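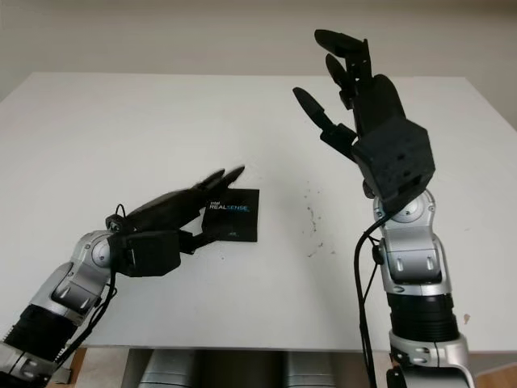
Running a Takeaway Kitchen: Handout 4
Delivery menus, or why the chips are always the problem

Reading before the seminar: the Dondico case (two pages, one of them a menu). Bring a calculator and, if you must, lunch.

1. What a delivery menu is for

A menu in a dining room can afford to be charming. A delivery menu is read on a phone by someone who is already hungry and mildly cross. Dondico moved its whole restaurant menu online in September and then wondered why customers kept ordering the same 4 dishes. The rest stayed on the list for months, costing fridge space.

Terms to know:
Hold time: how long a dish stays decent once it is boxed.
Travel radius: how far the kitchen will send it.
Basket: what the customer pays before the delivery fee ruins their evening.

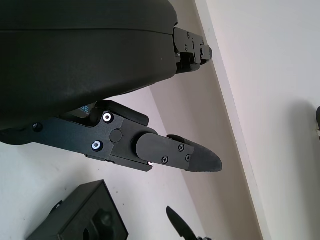
What should come off the menu first?
Anything with a hold time shorter than the average journey. A soufflé is the textbook case, though the usual offender is thin-cut chips.

2. The Drurnis figures

Drurnis, a burger kitchen, took 2,907 delivery orders in its first term of trading. Its promised time was 30 minutes. Its chips had a hold time of 18. You may do the subtraction yourselves; the customers did.

The kitchen tried a vented box, then a thicker chip, then a note on the lid advising people to use their oven. Only the thicker chip survived to the next menu. Consider what the note was telling the customer about the price they had just paid.

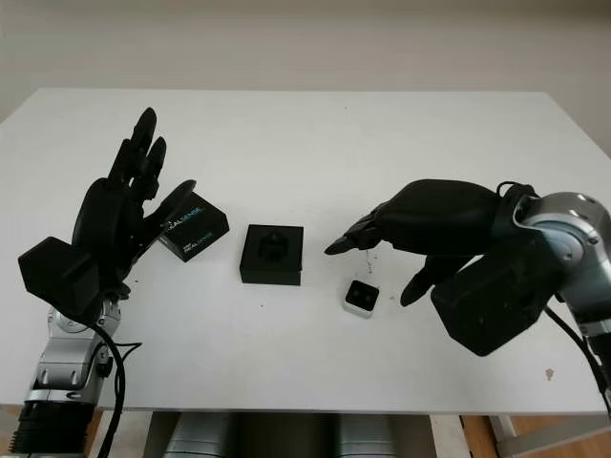 3. Late orders

Kitchens love the hours after 10 pm because the rent is already paid. They forget that the staff are not machines for making wraps. Henare cut its late menu to dishes that share one grill and one sauce station, and stopped taking special requests after 11 pm. Complaints went up for a fortnight and the food went out on time.

Dosow did the reverse and offered everything until closing. Compare the two when you write up your answer, and please don't tell me that Dosow "had passion". Cost the labour.

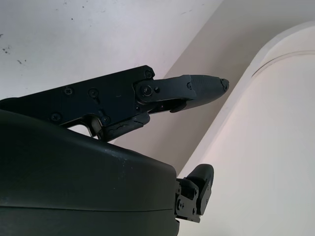

Henare's own view, given in reply to a draft of this handout, was that the sauce station mattered far more than the grill, and that any kitchen with three kinds of mayonnaise deserves its queue.

For the seminar: draft a late menu for Drurnis, with a hold time beside every dish. Chips may be included at your own risk.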